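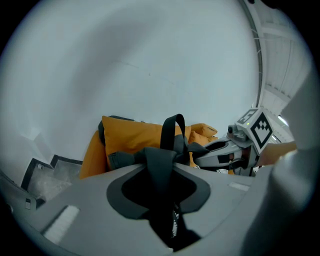 Schwarzes Gurtband, einmal zum Knäuel geworden. Kennt ihr bestimmt auch.

Gurte, Bänder, Schnüre: ich habe davon viel zu viele. Spanngurte vom Umzug, Rucksackriemen von Rucksäcken, die es längst nicht mehr gibt, Schlüsselbänder von jeder Messe. Letzten Juni habe ich endlich mal die ganze Kiste auf den Boden gekippt und sortiert, und seitdem fragen mich dauernd Leute, wie ich das Zeug sauber und knotenfrei halte. Also bitte!

Knoten aufkriegen
Nicht an den Enden ziehen! Ich weiß, man will. Lieber den Knoten zwischen den Handflächen rollen und kneten, bis er weich wird, und dann mit einem stumpfen Stäbchen (ich nehme eine dicke Stricknadel) in die lockerste Schlaufe gehen. Bei ganz fiesen Fällen hilft ein bisschen Babypuder. Messer und Schraubenzieher bleiben in der Schublade, die ziehen euch Fäden aus dem Gewebe.

Waschen
Polyestergurte kommen bei mir in einen alten Kopfkissenbezug, Reißverschluss zu, 20 Grad, flüssiges Waschmittel, kein Weichspüler. Metallschnallen vorher abmachen, wenn es geht, sonst eine Socke drüberziehen und mit einem Gummi festmachen. Meine Trommel hat seit der Sache mit der Ratsche eine Macke, fragt nicht. Zum Trocknen hänge ich alles über die Badewannenstange, nie auf die Heizung. Zurrgurte, die wirklich Last halten müssen, wasche ich nur von Hand mit lauwarmem Wasser und schaue mir danach die Nähte an. Ist was eingerissen, weg damit.

Ausgefranste Enden
Kunstfaser kurz an die Feuerzeugflamme halten, bis die Kante anschmilzt, Fenster auf, Finger weg, das klebt und ist höllisch heiß. Baumwolle brennt natürlich, die wird umgeschlagen und vernäht. Felicja Adamczyk aus dem Nähkurs schwört auf Zickzackstich und dann noch mal gerade drüber, und ihre Taschen halten ewig, also mache ich das jetzt auch so.

Aufbewahren
In der Hälfte falten, vom Knick her aufrollen, Gummi drum. Durch das Falten liegen am Schluss beide Enden außen und man muss nicht lange fummeln. Die Rollen stehen bei mir hochkant in einer flachen Kiste von Menwood, 89 Zentimeter lang, passt genau unters Werkstattregal. Längere Gurte hänge ich als Acht gelegt an einen Haken, die verdrehen sich dann viel weniger als im Kreis gewickelt.

Ach ja, und die Länge mit Lackstift auf ein Stück Malerkrepp schreiben! Ich hatte neulich einen mit 243 Zentimetern in der Hand und einen mit 158, und zusammengerollt sahen die fast gleich aus. Natürlich habe ich den falschen mit zum Baumarkt genommen.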